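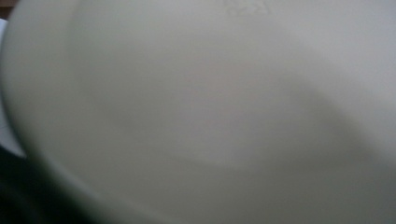
Isbridge kitchen swap gets a second outing

19 July 2020

The kitchen swap is back on at the Lirno Rooms in Isbridge, and I for one have already started emptying my cupboards. If you missed the first one, the idea is very simple. You bring in the bowls, tins, jugs and pans you never use, put them on the tables, and go home with something you will use. No money changes hands unless you want to put a bit in the tin by the door, which goes towards the heating bill.

Last time we raised 90 pounds that way, and that was with rain all morning and half the town still finding its feet after the spring. I had expected a few chipped mugs and a fondue set (there is always a fondue set, and yes, there was one). What went first was the mixing bowls, the big plastic sort especially. They'd all gone before I had even got my coat off, and people were still asking for them when we were stacking the chairs.

I do understand it. A large plastic bowl is the thing I reach for more than anything else in my kitchen. Bread dough goes in it, salad goes in it, and when the sink is full I do the washing-up in it too. It's light enough to lift with one hand and it doesn't matter much if you drop it. My own has been through three house moves and I wouldn't part with it for a whole set of copper pans - so please don't look at me when the tables run short.

If you have a spare one at the back of a cupboard, though, bring it along! Lids are welcome as well, even without their bowls. We had a whole box of odd ones last time and quite a few found a match. Please give everything a wash first, and leave out anything cracked, because cracks are a nuisance to keep clean. Knives need to be wrapped in newspaper and handed over at the door. Electrical things will have to stay at home this time, as we have no way of testing them.

The doors open at 2 and we'll let people in a few at a time, so there may be a bit of a queue along the path. Bring a face covering and your own bag. You can drop things off from mid-morning if you'd like to skip the busy part, and the side door on Laizer Lane is the easier one if you are carrying boxes. Parking is the usual squeeze.

There won't be teas this time, I'm sorry to say, but the Girkura bakery across the road is doing takeaway coffee and has promised extra cheese scones. Get yours early, they don't hang about.

Anything left on the tables at the end will be boxed up and kept for the next swap, which we hope to hold in November if the hall is free. The date will go up on the noticeboard outside the Lirno Rooms once it has been settled.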